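Aketti Round Stand
Set-up and Care Guide
Section 2: Putting the stand together, using it and taking it apart

Text by Vesna Georgiev, revised 31 January 2018

2.1 Before you begin

The Aketti round stand has three parts: the top disk, the pole and the base. The top and the base are round and have the same reddish-brown colour. The pole is dark brown. Please read this section to the end before the first assembly, also if you have already owned a stand from the older Itberg series. The older model had a different pole and the order of the steps was not the same.

You need a flat table or a clean piece of floor. If your table is small, you can push two tables together, but then put the base fully on one of them. A base which lies across the joint can rock, even when both tables look equal in height.

No tools are necessary. Please do not use a hammer, also not a rubber one.

CAUTION: Do not put glue in the hole of the base. The stand is made for being taken apart again, and a glued pole is not covered by the guarantee.

2.2 Unpacking

1. Open the carton on the side with the Fandenum label. The base lies at the bottom, under the grey paper.
2. Lift out the top and the pole. In most cartons they are already joined together at our workshop. If yours came separate, go to 2.3, otherwise continue with 2.4.
3. Take off the paper sleeve from the pole. Pull it down, in the direction away from the top.
4. Wipe all parts with a dry cloth. Some fine wood dust can remain in the hole of the base. Turn the base over and tap it with your hand, and the dust will fall out.

NOTE: Keep the carton until you have finished. If a part is damaged, we ask you to send it back in the same carton.

2.3 Joining the top and the pole (only if they came separate)

1. Lay the top on a folded towel with its good face down.
2. Find the end of the pole which is marked with a pencil line. This end goes to the top.
3. Set the pole straight on the fitting and turn it clockwise until it stops. Hand force is enough.
4. Lift the pole and look from the side. The top must not wobble. If it does, turn the pole back and begin again from step 3.

The pencil line can be removed with a soft eraser.

2.4 Setting the pole in the base

1. Lay the base flat on the table. The central hole must look up.
2. Take the pole just below the top and lift it. The top stays up and the lower tip of the pole points to the table.
3. Bring the tip over the hole. Look first from the front and then from one side, as it is easy to be wrong by the width of a finger when you look only from one direction. 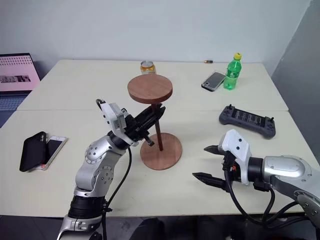
4. Lower the pole slowly until you feel the edge of the hole. Do not push yet. Move the tip a little in a small circle and it will find its place.
5. When the tip is in, press down evenly with a flat hand on the middle of the top. Stop when the pole does not go deeper.
6. Let go and check from two sides that the pole stands upright.

If you have another person in the room, ask them to hold the base while you guide the pole. Alone it is also possible — then put a thin non-slip mat under the base so that it will not slide away.

CAUTION: Never press on the rim of the top. The rim is far from the pole and the pressure there works like a lever. The pole can crack at its lower end, and such a crack is not always visible from outside.

2.5 Choosing the place

The stand is small and light, and it likes a quiet place. A side table, a shelf of good depth or the back part of a desk are all suitable. Keep 200 mm free on every side if people walk by, because sleeves and bag straps catch the top easily.

Please clear the area in front before you move the stand. Bottles, drink cans and glass jars should go to the back or, better, to another surface. A phone may lie near, but not under the edge of the top, where you can hit it with the base when you set the stand down.

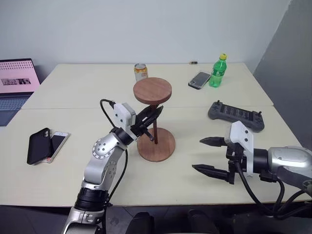 Do not place the stand directly next to a radiator or in strong sun. The wood becomes dry, the hole becomes wider, and after one summer the pole sits loose. We have also seen the opposite in a damp cellar, where the wood was swollen and the pole could not be taken out until May, when the air was drier.

2.6 What you can put on it

The largest load for the top is 800 g, placed in the middle. Good things are a small plant in a light pot, a candle holder with a closed bottom, or a clock. The load must not be wider than the top itself.

Not suitable:
— vases which are tall and narrow
— hot cups without a saucer
— open bottles
— anything that hangs over on one side only

NOTE: If you water a plant, take it down first and put it back when the pot is dry below. Water rings on the reddish-brown wood can be made weaker with oil, but they do not go away completely.

2.7 Moving and lifting

1. Remove everything from the top.
2. Hold the pole with one hand, close under the top, and put the other hand under the base.
3. Lift with both hands together and keep the stand upright.

Do not lift only by the top. The joint between pole and base is a push fit, so the base may stay behind or fall on your foot.

2.8 Taking apart

For storage or for sending, the base is taken off and the pole stays with the top.

1. Set the stand on a flat surface.
2. Hold the base down with one hand, fingers spread.
3. With the other hand take the pole just below the top. Turn it a little left and right while you pull up.
4. When the pole is free, lift it clear of the base before you move to the side. If you go sideways too early, the tip scratches the wood round the hole.
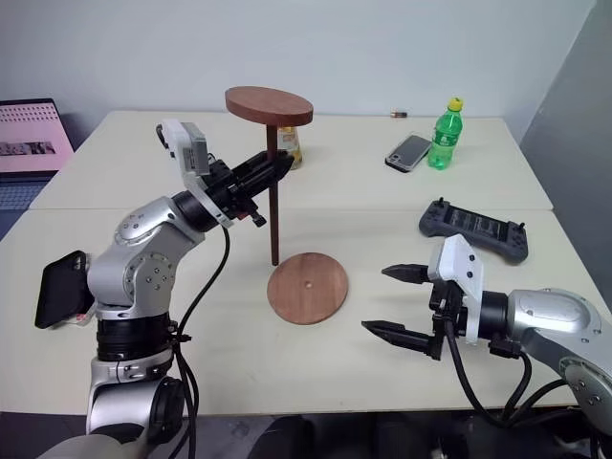
5. Lay the top and pole down on a soft cloth, with the pole supported along its length.
6. Wrap the base separately. Put paper between the parts in the carton.

If the pole does not come out, wait one day in a dry room and try again. Do not use pliers. You can order a new pole from Ebrahimi Spare Parts under number 280, and it fits all Aketti round stands but not the Itberg ones.

2.9 Small problems

The stand leans to one side.
Take out the pole, clean the hole with a dry brush and repeat 2.4. Check also that nothing lies under the base — a crumb is enough.

The pole turns in the base.
A little turning is normal. If it turns very freely, wrap one layer of thin paper round the tip and insert it again.

The top makes a clicking sound.
The fitting has become loose. See 2.3, step 3.

The colour of the top and the base is not the same after some time.
The top receives more light. Give both parts a thin coat of furniture oil, and leave them to dry overnight before you assemble the stand again.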